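The baskets come first

The packing floor at Hirkness is louder than I expected, and most of the noise is people. Someone is calling out a row number, someone else is laughing at whatever was said back, and under it all there's the soft whirr of Lander, the robot arm that has been working the returns bench since May.

Hirkness rents out tableware, linens and baskets for weddings and big outdoor dinners. Everything that goes out comes back, and it all has to be emptied, checked and put away before the next truck is loaded. In a busy stretch the bench sees 2000 pieces between one morning and the next. Zawadi Lyimo has run it for six years, and she talks about it the way other people talk about a garden.

"I love this bench," she tells me, before I've asked anything. "You learn so much about a party from what comes back. Confetti, place cards, one shoe. We had a whole wedding speech once, folded up in a bread basket, and it was a really good speech!"

The arm came through Flodow, the company that sets up and services the software, and it was Clifford Lapointe who spent the first weeks on site with it. He had planned to start with plates. Lyimo talked him out of it in one afternoon.

"She walked me down the line and showed me where people's hands hurt," Lapointe says. "Plates were fine. They have a rack for plates, they've got a rhythm. It was reaching down into baskets all day, that bend at the wrist, over and over. I'd have gotten that completely wrong from my desk."

So baskets it was. There are 668 of them in the Hirkness stock – wicker, wire, a few old wooden trugs – and the arm had to learn to go in, feel for the bottom and come out again without snagging. The early weeks were slow. Lyimo kept a notebook of every basket it got stuck on, with the rack number and a small drawing, and Lapointe still has photos of the pages on his phone.

"Those drawings were better than any report I've been sent," he says. "There was one with little angry eyebrows on the handle."

What changed for the crew? Lyimo thinks about this for a while. The heavy reaching is mostly gone, and she's happy about that without any reservation. The team on the bench is the same size it was. Two people who used to empty baskets now do repairs, a job that used to be put off until winter, and one of them has started teaching the others to patch a broken weave.

"But I won't tell you it was all easy," she says. "You used to chat across the baskets. Your hands knew the job so your mouth was free. With the arm there, you look at the screen more, you're checking what it's flagged, and it got quiet for a bit. I didn't like the quiet."

Her fix was to move the screen. It used to face the wall, and now it faces the middle of the room, so whoever is checking can stay in the conversation. 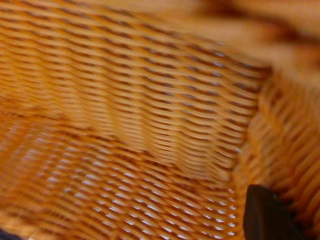
She also asked for a say in the speed. Lapointe's first setting kept the arm going at one steady pace through the shift, and people found themselves hurrying to match it. The bench lead can now turn it down whenever she likes, and the record of who turned it down goes to no one.

"That one was a real argument," Lapointe says, grinning. "I wanted the data. Zawadi wanted her people to eat lunch like human beings. I'm glad she won."

Next on the list is sorting napkins by color, on a second bench that staff have already named Zamfir after a song somebody's uncle used to play. Lyimo has a fresh notebook ready for it. She shows me the first page, where she has written the names of everyone on the crew who wants to help train it, and then she's off down the line to see about a truck.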